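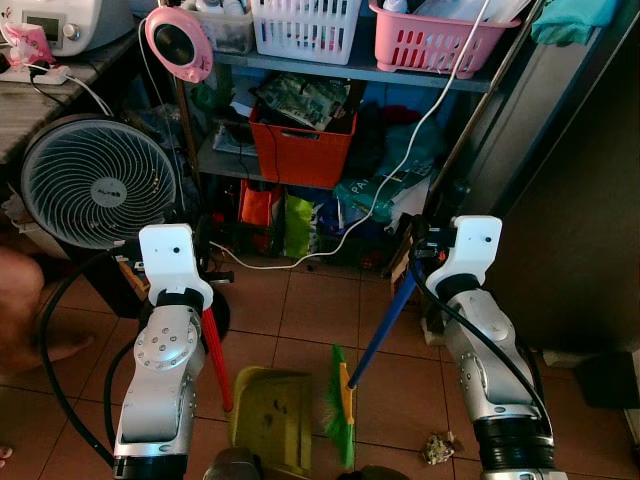
Our class project this term is teaching a two-arm robot to sweep a floor with an ordinary broom and dustpan. A few people asked how it works, so I'm putting it in one thread.

The course is an intro to robot learning at Trutgate. You work in teams and pick a household chore. Ours was sweeping. Another team got folding towels, and one team is still arguing about dishes.

The rule is that you can't build a special tool for the robot. It has to use what people use. So the left arm holds the dustpan and the right arm holds the broom, same as I would.

We call the project Flollari. It was a typo in the sign-up form and we never fixed it.

Most of the work is collecting demonstrations. One of us drives both arms by remote while the cameras record. One try from start to finish is an episode. We have 1,544 episodes so far, counting the ones from September when we were bad at it.

An episode can run up to 90 seconds. If the trash isn't in the pan by then, we stop, mark it as a fail and reset. We keep the fails in a separate folder.

The dustpan is the hard part. If the lip is tilted even a little, the trash goes under it. Most of our early fails were that. We spent a week blaming the broom.

What fixed a lot of it was pressing the pan down first, holding it still, and only then moving the broom. Before that we were moving both arms at once and the pan drifted.
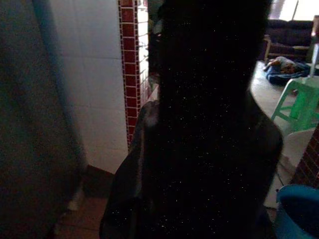
There are wrist cameras as well as the head camera. The head camera gives you the whole floor, but the arms can block it at the wrong time. The wrist views help when the gripper is low. They're a pain to review because so much of each clip is gripper.

We also learned to collect in a real home. Our first model was trained only in the classroom, which has one kind of floor and nothing on it. It did fine there and fell apart on tile. Grout lines catch small bits of trash and the bristles skip over them.

For the labels we use Kabbaj, the tool the course gives everyone. It's slow but it doesn't lose your work. We tried Fluteck for 2 days and went back.

Current numbers: none I trust yet. The new model has only been run on 3 kinds of trash, and crumpled paper is the easy one. Rice is next.

The final demo is one run in front of the class, on a floor we haven't seen. You get one restart. Grading is on the run plus the written report, and the report counts for more.

If you're taking this course next year: write down your camera settings at the start of every session. We lost an afternoon of episodes to an exposure change we couldn't trace.

I'll add to this thread after the rice tests.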